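Four Buns at a Time: Residential Dining Looks Again at the Small Steamer

Laiba Usmani on portion, texture and the return of table-side cooking at Dadholm Hall
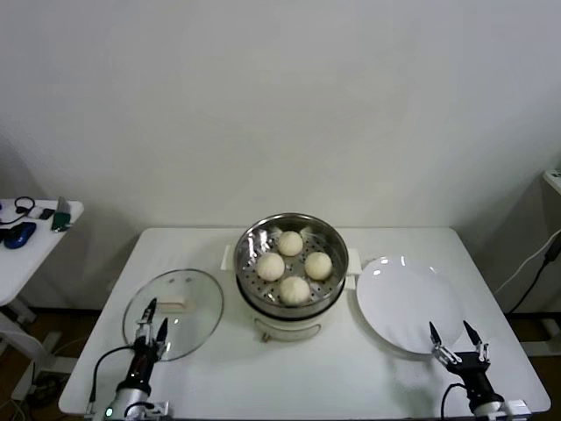
CAMPUS LIFE / FOOD AND DINING

29 July 2024

When Laiba Usmani was appointed to oversee menus for the residential dining program at Dadholm Hall, the kitchen was producing steamed buns in one way only. They were cooked in cabinet steamers at the rear of the building, moved to a heated counter and held there until the end of service. Residents took them in modest numbers and left a good many unfinished.

Ms. Usmani was asked to review the entire breakfast and evening offering, which covers 1,230 residents during the academic year. The bun was not the first item on her list. It became, by her own account, the one to which she has given the most attention.

"A steamed bun is a simple thing, and for that reason it does not hide anything," she said in an interview at the dining office. "If it has been held too long, the skin toughens. If it has been held with too much moisture, the bottom turns to paste. We were serving both kinds on the same tray."

The alternative she has proposed is modest in scale. Small electric steamers, each with a single round stainless-steel basket and a glass lid, would be placed on plain tables in the dining room itself. Four buns fit in the basket with room between them. A plate is set beside the pot before cooking begins, and the buns go directly from one to the other.

The review opened in February with a set of tastings held for residents and kitchen staff. Over the course of the tastings the department collected 851 comment cards. Ms. Usmani read all of them, and she keeps a folder of those she considers most useful.

"The cards that helped us were the specific ones," she said. "Someone wrote that the filling was good but the bun stuck to the paper and half of it stayed behind. That is a fair complaint, and it is one that we can do something about."

The question of sticking occupied the kitchen for much of the spring. A perforated metal floor allows steam to reach the dough evenly, but dough placed directly on metal will cling to it. The staff tried oiling the basket, lining it with cabbage leaves and using cut squares of parchment. Parchment is the present choice, with a separate square under each bun. Ms. Usmani described the arrangement as satisfactory, with reservations.

"Paper tears," she said. "You lift the bun and a little remains in the basket. It must be cleared before the next batch goes in, and I have asked the staff to be strict about this. Cabbage is better in some respects, but it gives the bun a flavor that not everyone wants in the morning."

Talha Arain supervises the morning kitchen and has prepared most of the dough used in the tastings. He joined the second half of the interview and spoke at some length about the shaping of the buns, a subject on which the written guidance is brief.

"The pleats are where people become nervous," Mr. Arain said. "They want every one to be identical. I tell them that the top should be closed, and that the bun should sit upright. After that, a wrinkle is a wrinkle."

He does, however, hold firm views on surface texture. A slight wrinkling around the pleats is to be expected in a handmade bun. A top that has collapsed or turned yellow and dense is a different matter, and usually points to dough that has been proofed for too long or to a lid that was lifted too abruptly. The kitchen now turns off the heat and waits 2 minutes before removing the lid, a figure that appears in the written procedure and is posted at each station.

"The waiting is the hardest part to teach," Mr. Arain said. "The residents are standing there, they are hungry, and the cook wants to please them. But if you open it at once, the cold air comes in and the bun drops. Two minutes is not a long time."

The lid itself has a place in the procedure. Staff are instructed to tilt it away from themselves, allow the water to run off to the side and lay it flat on the table to the left of the pot. The plate goes to the right. Ms. Usmani acknowledged that such directions may appear excessive on paper.

"When I first circulated the sheet, I received several remarks about it," she said. "I understood them. But when one person finishes a shift and another begins, everything is where the second person expects it to be. A hot pot with handles on both sides needs clear space around it. I do not want anyone reaching across steam to find a plate."

Clear space was also the reason for the choice of furniture. The department considered adapting the existing serving counters, which carry sneeze guards and heat lamps, and concluded that the work would cost more than it was worth. White rectangular tables were selected for the stations. They are wiped down between batches, and nothing is kept on them that is not used for steaming.

Asked whether a plain table against a plain wall might strike residents as somewhat bare, Ms. Usmani said that the matter had been raised and that she was content with the result.

"We had a proposal for printed signs and small bamboo decorations," she said. "I have nothing against bamboo. I would prefer that people look at the food."

The size of the batch has proved the most debated element of the plan. Four buns will satisfy two residents, or one resident returning from early practice. The cabinet steamers can produce far more in a single cycle, and Ms. Usmani does not intend to retire them. They will continue to supply the main counter, while the table stations will operate during the first and last parts of each service, when demand is lower and food on the main counter has historically been held longest.

Mr. Arain was initially among those who doubted that the smaller equipment could be justified. He has since changed his position, though he continues to regard the arrangement as demanding for his staff.

"It is more work for fewer buns - I will say that plainly," he said. "You must stay with it. You fill the water, you set the paper, you place the four with a gap between them, and they still swell toward each other. If one is shaped larger than the others, you see it immediately. On a big tray that would pass."

He noted that the gap is particularly important for filled buns, which are heavier at the base and tend to spread. For plain buns he permits a closer arrangement. In both cases he prefers a diamond pattern to a square one, with one bun toward the back, one at the front and one on either side, as this follows the round wall of the basket and leaves the center open for steam.

The menu for the coming year includes a plain bun, a bun filled with mushroom and cabbage, and a sweet bun filled with red bean paste. A chicken filling remains under review. Ms. Usmani indicated that its seasoning had divided opinion on the comment cards and that a revised version would be offered before any decision is taken.

Staff training will take place over 10 sessions before residents return. Each session includes shaping, steaming and cleaning, with the last of these given equal time. Mr. Arain will lead the shaping portion and has requested that every participant eat at least one bun of his or her own making.

"They should know what they are serving," he said.

Residents with questions about ingredients or allergens may speak with the supervisor on duty at any meal. Comment cards will again be available at the dining room entrance when the stations open, and Ms. Usmani has confirmed that she intends to read them.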